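Gripper Test Operator, part time (two openings)

Nandska is hiring two operators for a comparison of robot grippers and wrist cameras. The work is at our Arkard lab and starts in October. It is paid hourly, and no robotics background is required.

You will guide a robot arm through short household tasks such as picking up cups, opening drawers and moving small boxes. Each task is done with two grippers, ours and the Clikport, and you log whether each try succeeded, slipped or had to be stopped. The last round ended at 1,226 logged tries. We want the next one to be at least that size, with the same task list.
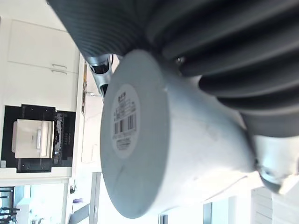 Shifts are four hours with a break in the middle. Operators swap grippers themselves, which means handling small screws and cable connectors, and they check the camera view before every block of tries. Training takes three shifts and is paid at the full rate.

You should:
- be 18 or older and able to stand for most of a shift
- have steady hands and normal or corrected vision
- write clear notes in English
- be free for at least 11 hours a week

Experience with game controllers or hand tools helps but is not needed. Glasses are fine.

To apply, send a short note with your weekly availability through the form on our jobs page and put "Arkard operator" in the subject line. Please do not send a cover letter. Applicants we want to meet will be invited for a one-hour paid trial at the lab.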